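Subject: Re: Meeting room bookings at the Nekirley building, from November

Members of the list are reminded that the new booking rules for the Nekirley building take effect in November. Rooms 203 and 355 may be reserved for up to 6 hours in a single day. Requests must reach the Facilities Office before noon on the working day before use.

Groups that held a standing reservation under the old Calex system must apply again. Standing reservations will not be carried over.
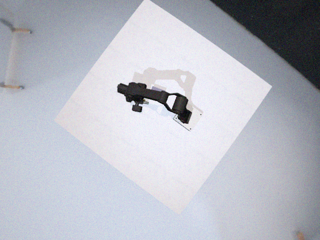

The Yalçınkaya reading group asked whether evening use would still be allowed under the new rules, as its members cannot meet before 5:30 p.m. Evening use remains available until 9:00 p.m. in Room 203 only. Keys are to be returned to the front desk the same night.

Questions about charges should be sent to extension 904.

Facilities Office
Nekirley Building

> On the earlier notice, the Fumach office wrote:
>
> Please confirm whether outside groups will be charged for Room 355
> and whether the fee covers cleaning. Our budget request closes at
> the end of the month and we would need the figure in writing.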